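Cabinet rig notebook -- fixed camera pose, third go

March 10, 2018

Saturday in the lab, so I got the cabinet to myself and could be as slow as I liked. The plan was to finish the comparison we argued over at the whiteboard: does the Rikuvard policy do better if we tell it where the door seam is before it starts, or is that just us fussing? The seam prior is my idea, so I've tried to be fair to the other side.

Quick reminder for whoever reads this next. The Ezzat set is 3000 demos, all on the two-door cabinet, and only 232 of them include the latch. Everything else is buttons and rotary switches. I trained both versions on the same split and left the learning rate alone, even though it was itching to be changed.
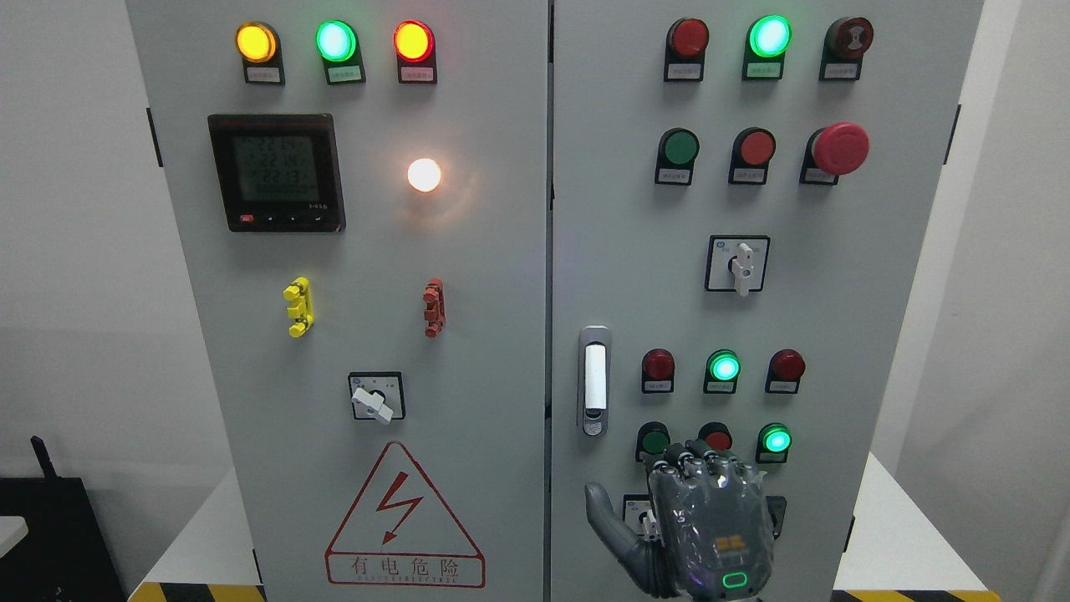 Anyway, the buttons. Both versions are good at getting to the correct row and both get muddled about which column they're in once the fingers cover the panel. I'd half expected the seam prior to fix that (the seam is nearly always in view, even when the hand is hiding everything useful) and it does help a bit, mostly on the lower rows. Not as much as I'd told everyone it would! I'll eat that one on Monday's call.

One thing I want to write down before I forget it: the white lamp next to the power meter is blowing out a patch of the left door in the head camera. The network seems awfully fond of that patch. When I masked it in replay the reach estimate wandered off to the right, so I think we've trained ourselves a lamp follower. Needs a proper ablation with the exposure pulled down.

Then on to the latch, which is what I really came in for. I ran 100 approaches in replay first to pick the wrist angle, then went to the real door. The thumb has to go under the lever, and the old Nekorach grasp planner never wanted to do that. It always came in flat. 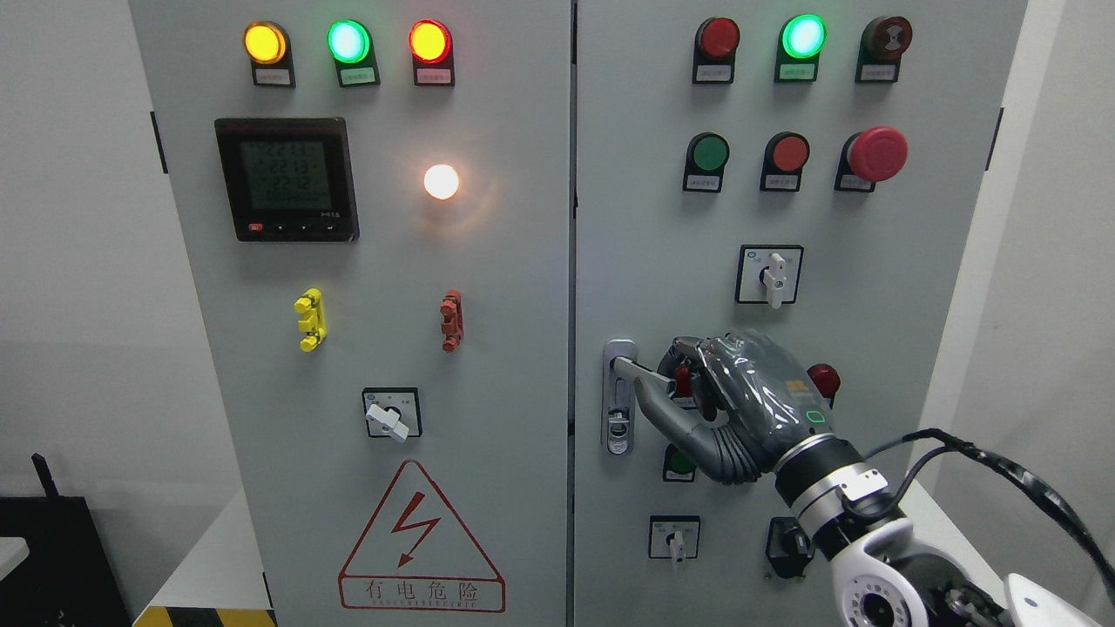 Fingers over the lever, thumb underneath. Right door, head camera.

With the seam prior on, 46 of the latch trials ended in a grip I'd call clean. I haven't scored the runs without it yet, so please don't put that number on a slide -- it means nothing on its own. What I can say is that the bad ones look different. With the prior they miss by being too shallow. Without it they seem to go for the red lamp beside the handle, and I'd like a second pair of eyes on the logs before I believe that.

Notes on the door once it's open go here, as they've been living on a sticky note since September.
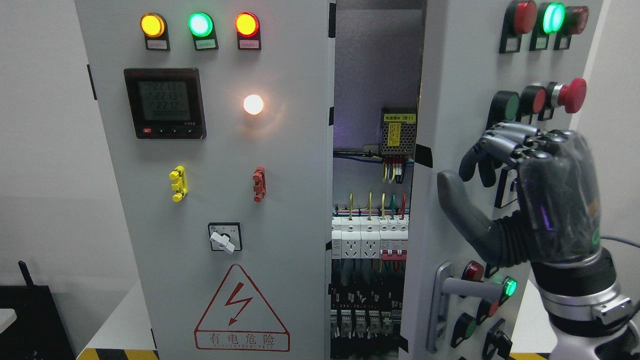 Notebook entry by the manipulation bench, Windine cabinet project

As soon as the right door swings, every button on it is at a slant and our flat-panel assumption is rubbish. The planner still thinks the emergency stop is facing us square on. I tried the lazy fix, rotating the whole button map about the hinge with one angle, and it's surprisingly decent until the angle gets large. After that the hand is in the way of the very edge we use to estimate it. Could we take the angle from the gap between the doors instead? Worth an afternoon.

Also the wiring inside gives the seam detector fits. It finds lovely straight lines all over the place, the blue cable run especially. Crop it or retrain it, I don't mind which.

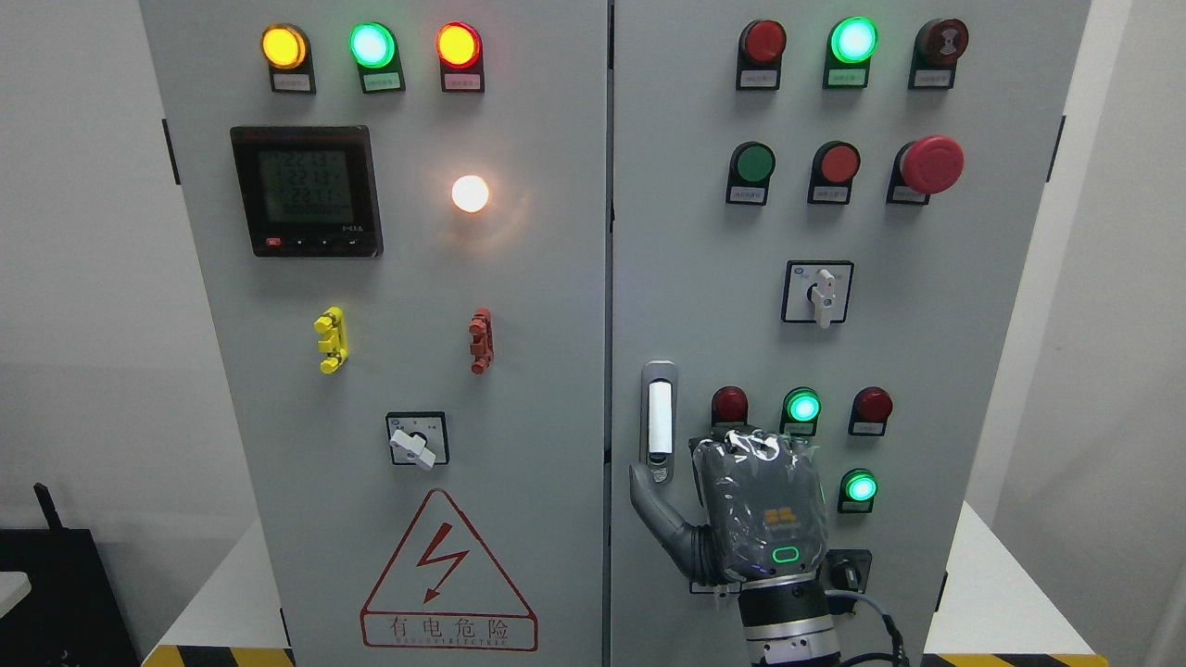 Bench lead
Windine cabinet project

Still to do: score the no-prior latch runs, pull the exposure down and redo the lamp test, and look at column errors on the right door separately from the left. I've left the checkpoints in the Rikuvard folder under today's name. Please don't tidy them yet, the shallow-grip ones are in there too and I want to plot wrist angle against grip depth.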